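TULDEN CREEK WATERSHED ADVISORY BOARD
Minutes of the regular April meeting

Present: Kimie Miyazaki (chair), Setsuko Honda, Ebuka Ekpo, Lieselotte Janssen
Town staff: Kulsoom Niazi, public works
Minutes taken by L. Janssen
Called to order 6:35 p.m.

1. Minutes of the March meeting

Approved with one correction. Item 4 said the town "has repaired" the outfall grate behind the bus garage. Ms. Honda walked over and looked. The grate is on order. Changed to "says it will repair."

2. Foam and odor below the Uromness Road culvert

Ms. Niazi reported that public works took calls in late March from residents on the lower creek about foam and a sour smell. A crew went out the next morning and found no foam. Her supervisor has closed the complaint as "natural causes, leaf decay."

Mr. Ekpo asked what the crew tested for. Ms. Niazi said they did a visual check and took a temperature reading. Mr. Ekpo asked how a visual check the next morning tells anyone what was in the water the evening before. Ms. Niazi said she understood the concern and that the crew follows the complaint procedure as written.

Ms. Honda said she has lived by the creek a long time and the leaves come down in the fall. She does not remember them foaming in March. She would like the words "natural causes" backed by something.

Ms. Miyazaki said leaf decay can cause foam, and that the board should not swap one guess for another. She would accept the finding if there were a sample behind it. There isn't one.

Action: Ms. Niazi to ask whether the complaint can be reopened, and to bring the crew's field sheet to the next meeting.

3. Zorovley treatment proposal

The board received a 70-page proposal from Zorovley for a floating treatment unit in the basin above the culvert. The sales representative was invited and sent regrets. Members had the packet for a week. Not everyone got to the end of it, and the secretary includes herself in that.

The cost would be $3,000 a month on a lease, with a minimum term that Ms. Janssen could not find stated in the same way twice. Page 12 calls it a pilot. The draft contract at the back calls it an initial term with automatic renewal.

Mr. Ekpo went through the performance charts. The "before" samples were taken in August and the "after" samples in November. He pointed out that most ponds look better in November. There is no untreated pond for comparison, and the vertical axis on two of the charts has no units. He said he has nothing against the machine and would be glad to see it work, but the packet does not show it working.

Ms. Honda asked who empties the unit and where the sludge goes. The proposal says "by others." Ms. Niazi said public works had not been asked and does not have the staff.
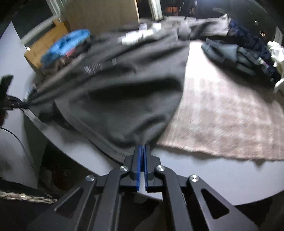

Ms. Miyazaki asked whether anyone wished to speak in favor. Ms. Niazi said the town manager's office likes the idea because the unit could be in place by summer and people would see something being done. Mr. Ekpo said that is a reason to put up a sign.

There was some discussion of whether the board should recommend against it or ask for more information. Ms. Honda favored a plain no. Ms. Janssen felt a flat refusal would let the company say the board had not read the material, which in her own case would be partly true. It was agreed to send written questions on the sampling dates, the missing units, the length of the term, and the sludge.

Motion (Ekpo, second Janssen): no recommendation on the Zorovley proposal until written answers are received. Passed 3 to 1, Ms. Honda opposed.

4. Sampling budget

The board has $2,000 for the year for lab work. The lab the town uses has raised its prices and Ms. Niazi handed out the new list. The full panel is out of reach as a monthly test. Members went back and forth on testing for fewer things at more places, or more things at one place.

Ms. Miyazaki proposed eight sampling visits spread through the year, at the culvert only, for bacteria, nitrogen and dissolved oxygen. Two of the eight would be held back for the day after a heavy rain. Mr. Ekpo asked that the bottles be kept ready so that the next foam report can be sampled while there is still foam. Ms. Niazi said the bottles can be stored at the garage but somebody would need to be let in after hours. She will ask about a key. Ms. Honda noted that the board asked about a key last year.

Motion (Miyazaki, second Ekpo): adopt the sampling plan as described. Passed, all in favor.

5. Stormwater outfall map

Ms. Niazi presented the updated map. It shows fewer outfalls than the old one. She explained that duplicates had been removed. Ms. Honda asked whether anyone had gone out to confirm they were duplicates and was told the cleanup was done from the records. She has offered to walk the east bank with the old map. Ms. Janssen will go along if the mud allows.

The board did not accept the new map. It is to be marked "draft" on the town's web page until the walk is done.

6. Public comment

A resident of the lower creek said his dog will not go in the water any more. He was asked whether he had called this in and said he had, and that he was told it was leaves. Ms. Miyazaki explained item 2 and gave him the public works number again, with a request that he write down the time when he calls.

A second resident supported the Zorovley unit, having seen a video of one. Mr. Ekpo offered to lend her the packet. She declined.

7. Other business

The annual report is due before the summer break. Last year's draft said water quality in the creek was "stable." Mr. Ekpo asked what it was stable compared with, and the word is to come out unless the sampling results support it. Ms. Janssen will write the first draft and would like comments in writing, preferably with page numbers.

The overhead light at the north end of the meeting room is still flickering. Ms. Niazi has reported it.

Adjourned 8:20 p.m.

Carried over to the next meeting: crew field sheet (Niazi), after-hours key (Niazi), letter to Zorovley (Miyazaki), east bank walk (Honda, Janssen).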